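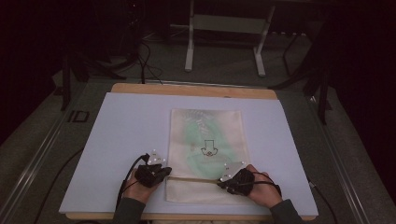
By Austra Pētersons
January

I own too many bags for putting other bags in. I know this because I spent most of an afternoon with the contents of the hall closet, trying to decide which of them I could live without, and by the time it got dark I had parted with two. The bags breed in there. Cloth ones mostly, the kind you get handed at a book fair or a bank opening and can't refuse without seeming cold. A fair specimen is the off-white one with the big pale green blotch printed over most of the front and an arrow in the middle pointing down, in case you were holding it and wondered where the floor was. I have carried leeks in far uglier things.

The trouble with cloth bags is that they won't stay folded. A paper bag has creases and a sense of duty. A cloth bag laid flat looks very obedient until you turn to get the next one, and then it's a heap again. My mother folded hers in thirds and then rolled them, and they sat in the drawer like socks. I fold mine in thirds and then roll them, and they sit in the drawer like something the cat was interested in. Same hands, genetically speaking.

My current method, for anyone who is still reading a post on this subject, goes like this. Lay the bag flat on something bigger than the bag. Press from the middle out to the sides so the air and the crumbs leave. Bring the long sides in, bring the bottom up, tuck the straps inside before you roll. If it has a drawstring, pull it even on both sides first or you'll get a lump, and the lump will be on the outside where you can see it every time you open the drawer.

I got the tuck-the-straps business from a leaflet that came with a set of drawer dividers from Hanel, which I bought when we still lived in Brasbridge and which have moved house with me twice without ever dividing a drawer. The leaflet was excellent. The dividers are an inch too long for every drawer I've ever had.

Then there are the mesh bags, and I have opinions about those.

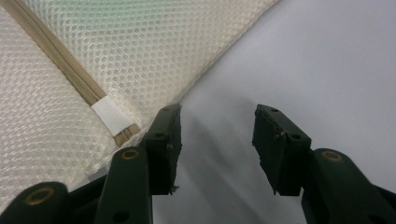
A mesh laundry bag is sold to you as a way of protecting delicate things, and I suppose it does, but mainly it's a way of finding out how a zipper dies. The mesh itself goes on forever. I have one from before I was married. What goes is the zipper, and it always goes at the end, down by the little tab, where the tape starts to fray and the stitching lets go one loop at a time. You can run a few stitches across it with doubled thread and get another year. I've done this on three of them while listening to the radio and felt very competent until I noticed I'd sewn one shut.

Mesh bags also fold worse than cloth, since they have a spring in them. I've given up on thirds. I fold them in half, zipper to the outside, and put all the small ones inside the biggest one, and close it. Now it's one bag. Anybody could look in my closet and see a woman who owns one laundry bag.

The last category is what was at the bottom of the pile, by which I mean the ties. Every bread bag and every charging cable that came into this house evidently brought a twist tie with it, and every one of those was kept. I found a sandwich bag with 24 of them in it (I counted, it was that sort of afternoon) and a second sandwich bag that also had 24, which means that at some point I must have sat down and sorted them evenly. I have no memory of this. Some were so crinkled they'd never hold anything closed again.
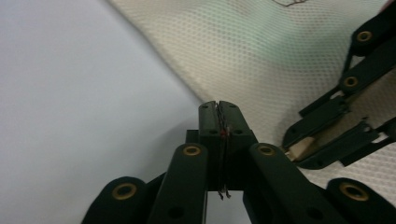 A thin bit of twisted wire, well past its best.

I threw out one of the two bags of ties. Later on I needed one for the rice, went to the bin, and took it back out, so I don't know how you'd score that.

The closet does shut now, if you lean. The two bags I gave up were a stiff one from Chraibi with a handle missing and a nylon one that smelled of onions whatever I did to it. I put them by the front door to go out. To carry them I'll need a bag, and I've got my eye on one of the middle-sized cloth ones, second from the left, rolled.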